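Penddale serving bowl, large, white

I bought this in March to replace one that had chipped. It weighs 655 g and cost £40, a fair bit for a plain bowl. The glaze is smooth and the rim is thick enough to grip when it's full of pasta. It fits the bottom rack of our dishwasher if you leave out the side plates.
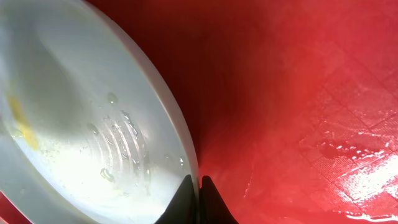 Faint yellowish mark on the inside wall.

Turmeric is the weak point. Dal left overnight will tint the glaze, and bicarb only fades it. The Havis bowl I had before was better for that, but heavier. Four stars.

Analyn Marquez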